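## 4. Adding a Listing to Your Clemitz Page

Complete Section 3 (Office Profile) before you start. A listing can't be published until the office phone number and license number are filled in.

### 4.1 Enter the property details

1. Sign in and select **Listings > New**.
2. Type the street address. If the property is in a subdivision, pick it from the list. Subdivisions that aren't listed, such as the newer phases of Fikuvberg, can be typed in by hand.
3. Enter the asking price in whole dollars. Leave out the dollar sign and commas.
4. Enter bedrooms, full baths and half baths in their own boxes. Don't enter 2.5 in the full bath box.
5. Enter the living area in square feet, for example 1162. Garages and open porches go under **Other Areas**.
6. Select **Save Draft**.

**Note:** Drafts are kept for 86 days. After that they are removed and must be entered again.
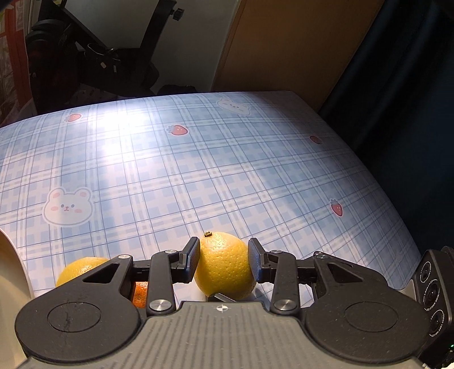
### 4.2 Write the remarks

Public remarks appear on your page and in search results. Agent remarks are shown only to signed-in agents.

1. Open the draft and select **Remarks**.
2. Type or paste the public remarks. Text pasted from a word processor loses its bold and italics.
3. Put gate codes, lockbox details and showing instructions under **Agent Remarks**.
4. Select **Check Text**. Words flagged in red must be changed before you can publish. Words flagged in yellow are a warning only.

**Caution:** Public remarks are copied to partner sites as soon as the listing goes live. Deleting a gate code later does not remove it from those sites.

### 4.3 Set the search filters

Buyers use filters to narrow their results. A listing with a blank filter is left out whenever a buyer uses that filter.

1. Select **Filters**.
2. Choose the property type, number of stories and year built.
3. Choose up to 12 features. To swap one out, clear its box first.
4. If there is an HOA, enter the fee and choose monthly, quarterly or yearly.
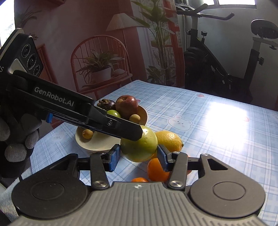 ### 4.4 Publish

1. Select **Preview** and check the price and address.
2. Set the start date. The listing goes live at 6:00 a.m. local time on that day.
3. Select **Publish**. The status changes from Draft to Scheduled, or to Active if the start date is today.

If the status stays at Draft, look for error 77 at the top of the page. It means a required box in 4.1 is empty.

**Note:** Offices that get their listings through the Vovum feed should make price changes in Vovum. Changes made in Clemitz are overwritten at the next update.

To take a listing down, see Section 5, Status Changes.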